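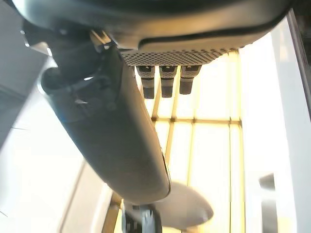 Wrist camera view at the Careck open day: overhead console, mirror and the lit ceiling through the glass.

Subject: Re: Careck open day, was it worth the drive?
Date: 6 January 2024

Hi all,

Yes! Very much so, and I'm sorry I took so long to write it up. The question was:

> Did anyone from the list make it to the Careck open day in December?
> I had to skip it. Mainly wondering if the car interior demo was live
> or if they just ran a video on a loop like at Pirnton.

It was live. They had the arm working inside the cabin, reaching up under the overhead console, with the wrist camera feed up on a monitor so the people in the back could follow along. I ended up watching the monitor more than the arm. Look at how tight it is in there! You have the mirror running across on one side, its bracket above, and those three knobs hanging down under the grille, and the arm has to find a path through all of that without brushing anything.

The lighting was what got me. The ceiling panels come straight through the glass and the console goes nearly black against them, about the worst case you could pick for a camera. I asked if they had thought of covering the glass and the engineer said no, they want it to cope with a normal shop ceiling. Good answer, I thought.

The planner is Omemari, same as what some of us have been playing with, but they are on a newer build. They said a full pass over the upper cabin is 26 poses and takes 135 seconds at demo speed. I saw 2 passes start to finish. On the second one it stopped partway and asked for an operator, and they talked us through the log right there on the monitor (I loved this part, you never get to see the logs).

Darwish had a table too, mostly cable guides and wrist mounts. I stayed there more than 5 minutes only for the mounts, and they let you handle everything.

Does anyone know if the pose files are going to be shared? I forgot to ask. Also still looking for a wrist mount drawing that fits the older flange, if someone has one.

> Also is parking as bad as they say

Worse. Take the bus.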